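# Keeping a bin-picking cell in order: cables, clamps, pads

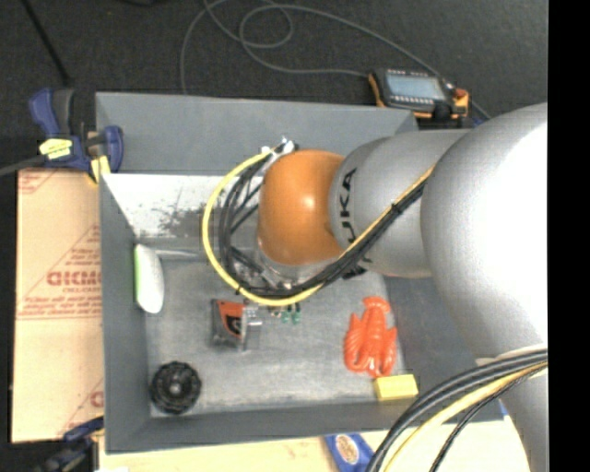
*By Sheyla Ayala. Cable section checked by Gilberto Flores.*

These tips cover the small picking cell on the end bench: the KUKA arm, the gray bin under it, and whatever is clamped or tied to either one. None of it is in the manual, or it's in there spread over nine chapters. Most of it takes five minutes and a rag.

Before any of it, put the arm in a parked position, hit the stop, and take the handheld controller with you. If someone else can reach the controller while your hands are in the bin, you aren't ready to start.

## Cables

The cables outside the arm wear out long before anything inside it does. Ours swing out to the side in a wide loop, pass under the orange joint and run back up along the link, with the black ones tied to the yellow one. That loop looks sloppy to people seeing it for the first time, and every few months someone offers to tighten it up. Please leave it alone. The wrist has to turn through its full travel without pulling on the connectors, and the slack is what lets it.

To check the loop:

- Jog the wrist slowly to each end of its travel, at the lowest speed setting. Watch the connectors the whole time. They should never move.
- Park again, stop the arm, and run a dry finger along the inside of the curve. Flat spots or shiny spots mean rubbing.
- Look at every tie. A tie that has dug into the jacket was pulled too tight. Cut it with flush cutters, pointing the blades away from the cable, and put on a new one that you can still turn with two fingers.
- Check that the loop doesn't drop below the fingertips when the arm is low in the bin. If it does, it will drag objects around and you'll spend a morning blaming the vision.

Hook-and-loop straps are easier on the jacket than zip ties. We use the wide kind from Brudel on the bench end, where the thick bundle comes over the corner of the bin, and zip ties near the wrist, where a strap end can catch.

The corner itself deserves a look. A bundle that crosses a hard edge will saw through its own jacket given enough cycles. Split foam pipe cover from the plumbing aisle works fine there. Replace it when it goes flat.

## Clamps

Bar clamps are a decent way to hold a bin down, as long as you remember that they creep. Vibration backs them off a hair at a time, and a bin that has moved a quarter inch gives you missed picks along one wall and good picks everywhere else. That pattern nearly always means the bin has moved.

Draw a pencil line on the bench at two corners of the bin. If you can see bench between the line and the bin, loosen both clamps, push the bin back, and tighten them in turns, a little on one and then a little on the other. Hand tight is enough. Majdi Karam once leaned on one with a pipe and the bin wall took a bend that we had to work around until December.

Keep the clamp pads on. If one is missing, a square of rubber cut from an old mouse pad and stuck on with contact cement will do until the real part comes.

Point the bars away from the side the arm comes in on. It's an easy thing to get backward after cleaning.

## The bin

Scuffs are normal, and a worn floor picks up scratches and cloudy streaks that no cleaner will take out. Scuffs don't matter for the gripper. They can matter for the camera, if they throw glare, so look at the camera view with the bin empty and the lights as you normally have them.

Wipe the floor and walls with a damp microfiber cloth and a drop of dish soap, then a second cloth with plain water. Skip anything with wax or silicone in it. Skip scouring pads too. If there's a rough patch that catches on packages, go over it lightly with 400 grit and then 800, both wet, and wipe up all the dust.

Ngọc Vũ lays a flat sheet of cardboard next to the bin to catch drips and dropped parts. Any old box panel will do. Put it beside the bin and never under it, or you change the floor height and have to teach the pick depth over again.

## Fingertips

The green pads on the gripper fingers are a wear part. Clean them with isopropyl alcohol on a cotton swab before the first run of the day. Dust from cardboard packaging is the main thing that makes them slip.

Change them when the edges round over or the surface stays shiny after cleaning. Always change them as a pair. One new pad and one old one will close off center, and small items will roll out sideways.

Khải Khúc keeps a tally on the cabinet door. The last pair went 252 runs, but that was mostly soft packages. Hard, ridged items eat them faster.

## Test objects

For a check after any work on the cell, use a mixed handful and keep it the same each time. Ours has a shiny red lobster toy, a yellow block, a small package, and a round black piece with a ridged rim. Shiny, flat-sided, and odd-shaped items each fail in their own way, so a bin of identical blocks tells you very little.

Put at least one thing hard against a wall. Picks in the middle of the bin are easy, and the walls are where a shifted bin or a bent finger shows up first.

Run the set 3 times at low speed with your hand on the stop. If you get a miss, write down which object and where it lay before you touch anything.

## The controller

Give it one resting place that you can reach without leaning over the bin. Behind the far corner is where ours tends to end up, and that's all right with the arm stopped, but move it to your side of the bench before you run anything. Lay its cable in loose loops on the floor. Winding it tight around the unit breaks the wires near the strain relief, and that repair is slow and costs more than you'd think.

Wipe the screen with a dry cloth. Press the red button once a week on purpose, confirm that the arm drops out, and release it. We do that Thursday before lunch.

## Spares worth having in the drawer

- Two pairs of finger pads
- Zip ties in two widths, plus flush cutters
- Foam pipe cover, one length
- Clamp pads
- A spare wrist connector, bagged and labeled
- Pencil, swabs, alcohol, two clean cloths

The drawer list is taped inside the lid. Cross off what you take, and tell Gilberto if it was the last one.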